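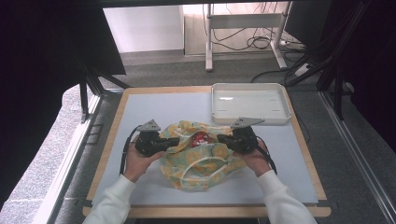 Nenusia: The Flandard Years
Box set, vinyl or CD, with book

Every band that lasts long enough gets a box set, and most of them get one before anybody has asked. Nenusia split up owing money to a van rental company and had to wait a good deal longer. The Flandard Years collects the three albums they made for the Flandard label, the singles that came out between them, and a disc of leftovers that the band's drummer kept in a closet under a stack of bath towels.

If you know Nenusia at all, you probably know "Parking Validated," which college radio played until the grooves wore out and which the band refused to perform after their second tour. It's here. It's here twice, in fact, because the first mix turned up during the transfer work and it has an extra verse about a dentist. Whether the song needed a verse about a dentist is between you and your stereo.

Who they were

Consuelo Espinoza sang and played a chord organ she had bought at a church sale. Faustino Ochoa played guitar, mostly in tune. Rutilio Quintero played drums as though he had a bus to catch, and for the first year he usually did. Bass was handled by whoever was free until Hường Kiều joined in time for the second album and told everyone to slow down. You can hear the exact moment they listened to her. It comes two minutes into "Laundry Weather," and the band is a different animal after that.

They have been filed under garage, art pop, folk rock and, in one fanzine, "polka, but sad." They wrote short songs with long titles. They liked key changes that arrive a bar early. Espinoza's voice sits somewhere between a lullaby and a parking dispute, and she never raised it, even when the guitar behind her was plainly asking her to.

What's in the box

Disc one: Please Remain Seated. The debut, cut in four days in a room above a muffler shop. The drums sound enormous because the room was, and the organ sounds like a kettle because that was the organ. Eleven songs. The muffler shop is audible on at least one of them.

Disc two: Laundry Weather. The good one, by general agreement. Kiều's first record with the band and the only one that charted anywhere, reaching a position on a regional list that the label's ads rounded up. Includes "Parking Validated," "Aunt of the Bride" and the six-minute closer "Fulel," named after the town where their van died.

Disc three: The Understudy. The difficult one, also by general agreement. There are strings on it. There is a spoken section. Ochoa has described the sessions as "a long argument with lunch breaks," and the second side was sequenced by drawing slips of paper from a hat. We have left the order alone. We have come to love it, the way you come to love a stairway with one step higher than the others.

Disc four: Singles and Closet Tapes. All five non-album singles with their B-sides, the dentist mix, two radio session tracks, and seven demos from Rutilio's closet. One of the demos is mainly Rutilio asking if the tape is running. It runs thirty-one seconds and we thought hard about it.

The book

Eighty pages, sewn, with lyrics and a long essay by Natalia Cuautle, who interviewed all four members separately and got four separate accounts of the breakup. She prints them one after another and declines to pick a winner. There are also set lists, a page from Espinoza's notebook, and the full correspondence with the van rental company, which is a better read than it has any right to be.

The sound

Everything was transferred from the original master tapes, apart from two B-sides where the tape has gone missing and a clean copy of the 45 had to do. Those two are marked in the book. The remastering was done by Jaramillo Audio, who were asked to leave the hiss where it was and mostly did. If you own the old CD of Laundry Weather, the one that sounds like it's playing inside a lunchbox, you will notice that the bass guitar has come back from wherever it had been living. Hường Kiều certainly noticed. Her note to us read, in full, "So I was on it."

Nothing has been made louder for the sake of it. You have a volume knob.

Editions

Vinyl: four LPs, black, in printed inner sleeves, in a lift-off box with the book. 743 copies. The number comes from the pressing plant and has no mystical meaning, though we've had letters.

CD: four discs in card wallets, same book at a smaller size. 976 copies. Bring your reading glasses for the van correspondence.

Signed vinyl: as the standard vinyl, with a print signed by all four members, who signed in four different cities. 20 copies. These are one to a customer, and yes, we do check the addresses.

Downloads of all four discs come with every edition, in FLAC and MP3. The code is on a card tucked in the back of the book. Please look there before writing to us.

Shipping and the small stuff

Orders go out from our warehouse twice a week. The vinyl box is heavy and gets its own carton with corner guards; we ship the CD box in a padded mailer. If a record arrives warped, send us a picture and we'll replace it. If it arrives and you've decided you don't care for the strings, we'll take back an unopened box within thirty days, postage on you.

Signed copies can't be returned unless damaged. Boxes can't be split, so please don't ask for just disc two. Everybody asks for just disc two.

Also from the same shelf

Nenusia: Live at the Rink. A single LP recorded at a roller rink in July, with skating audible throughout. 386 copies pressed, and the last of them are still here.

Consuelo Espinoza: Chord Organ Music. Her solo record, instrumental, on cassette and download. Quiet enough that the first batch drew complaints about blank tapes. Side A starts after nine seconds.

Songbook for guitar and organ, Laundry Weather complete. Spiral bound, chords checked by Ochoa, then checked again by Kiều.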